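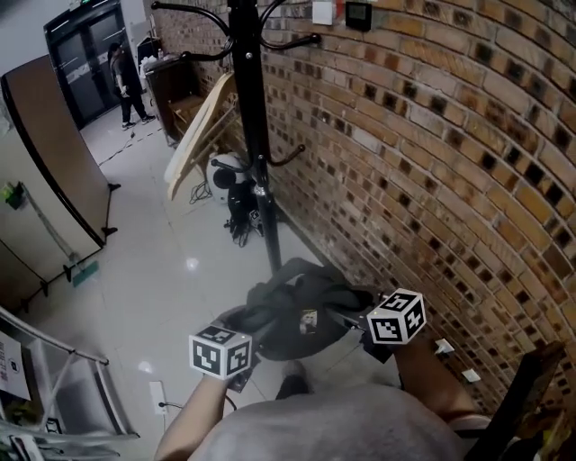
阿玛·邦苏写信来问：机器人连围棋都会下，挂一件衣服有什么难的？我弟弟四岁就会挂了。

这个问题问得好。我们在登多斯顿共享工坊里做一个会挂衣服的机器人，名字叫“特拉萨西克”，六月开工，到现在还没做完。下面就讲讲它为什么难，我们又是怎么做的。

先说衣服

积木是硬的。你把一块积木从桌子左边拿到右边，它的样子不会变。工程师把这样的东西叫“刚体”。机器人拿刚体比较拿手，只要知道它在哪里、朝哪个方向，手伸过去夹住就行。

衣服是软的。提起领子，下摆就垂下来；提起袖子，整件衣服又成了另外一个样子。同一件外套扔在椅子上一百次，一百次的褶皱都不一样。机器人得先弄明白哪里是领子，哪里是袖口，才知道该抓什么地方。

你可以自己试一试。闭上眼睛，请家里人把一件外套揉成一团递给你，你只用两根手指去找领子。多半要摸好一会儿。

再说挂衣钩

挂衣架的钩子是弯的，而且比较细。人挂衣服的时候，两只手把衣服撑开一点，举到钩子上方，再往下一放。整个动作很快，我们自己都不会注意。要教给机器人，就得把它拆开来：

第一步，两只手抓住衣服靠近领子的地方。
第二步，把衣服提起来，不让下摆绊到架子。
第三步，移到钩子的上方，再往前送一点。
第四步，慢慢放低，让钩子接住衣服。
第五步，松手，手往后退。

第五步看起来最简单，却经常出错。手退得太快，会把衣服又带下来。

人先做给机器人看

教机器人有好几种办法。一种是写程序，把每个动作的角度和距离都写清楚。搬箱子可以这样做，挂衣服就很麻烦，衣服每次的形状都不同，程序写不完。

我们用的是另一种办法，叫“示范学习”。人把动作做一遍，用摄像头记录下来，电脑再从许多遍记录里找规律。这跟你学系鞋带有点像：先看大人系，再自己练。

要让电脑看懂人的动作，得让它知道手在什么地方。所以示范的人两只手腕上各戴一个白色的方块，上面印着黑色的方格图案。这种图案叫“标记”。电脑在画面里找到标记，根据图案的大小和歪斜的样子，就能算出方块离摄像头有多远、转了多少角度。

为什么要做成方块，一张平的卡片不行吗？手腕会转。卡片转到侧面，摄像头就看不见图案了。方块有好几个面，一个面转过去，另一个面常常就转过来了。

要做多少遍

我们的计划是2000遍。现在做完了830遍，由沙拉达·纳达尔和埃斯梅尔·巴赫蒂亚里轮流来做。

这些记录不能全都一个样。如果每次都挂同一件衣服，每次都站在同一个地方，机器人就只会这一种情况。所以我们会换衣服，有厚的，有薄的，有带帽子的；也会换站的位置，有时离架子近一些，有时远一些。早上和傍晚的光线不同，两个时间都要做。

做坏的那几遍也留着。衣服滑下来，或者只挂住一个袖子，都会在表格里写上“没挂好”。电脑需要知道什么样算挂好，什么样不算。

机器人的手

特拉萨西克有2只手臂，都是在工坊里装起来的。手掌没有五根手指，只有一个夹子，像厨房里夹面包的夹子。夹子里面贴了一层软橡胶，抓布的时候不容易打滑。

第一副夹子太光滑，薄衬衫一夹就溜走。席琳·拉希米换过三种橡胶，现在用的是带细纹的那种。夹得太紧也不行，毛衣会被拉出一个小尖角，所以我们又加了一个弹簧，让夹子碰到布以后慢一点合拢。

手臂伸直以后，最高能够到离地190厘米左右的地方，一般的挂衣架够用了。

它现在会做什么

厚外套，它基本能挂上。薄衬衫还不行，经常挂到一半就滑落。衣服要是里外翻过来了，它会停在那里不动，等人来帮忙。我们故意这样设定：拿不准的时候就停下。一只有力气的机械手臂要是乱动，可能会碰到人。

所以工坊里有几条规矩：

机器人通电的时候，人要站在地上的黄线外面。
红色的急停按钮旁边一定要有一个大人。
长头发要扎起来，围巾要摘掉。
想动手修，先断电。

在家里可以做什么

没有机器人，也可以做一个小实验。准备一件外套、一个挂钩和一副厨房夹子，最好有两副。左右手各拿一副夹子，不许用手指碰衣服，试着把外套挂上去。请一个朋友在旁边，把你的每一个动作写下来。

写完以后，你们交换。朋友只能照着纸上写的做，一个字都不能多想。纸上没写“松开夹子”，就不能松开。做一次你就会发现漏写了哪些步骤，把它们补上，再做一次。

小词典

刚体：拿起来形状不变的东西，比如积木、杯子。
标记：印有特别图案的方块或卡片，帮助电脑找到位置。
示范学习：机器人从人做过的动作里学习。
急停按钮：一按下去，机器人马上停止。

下一篇由福鲁格·阿里普尔来写，讲机器人怎样分辨衣服的正面和反面。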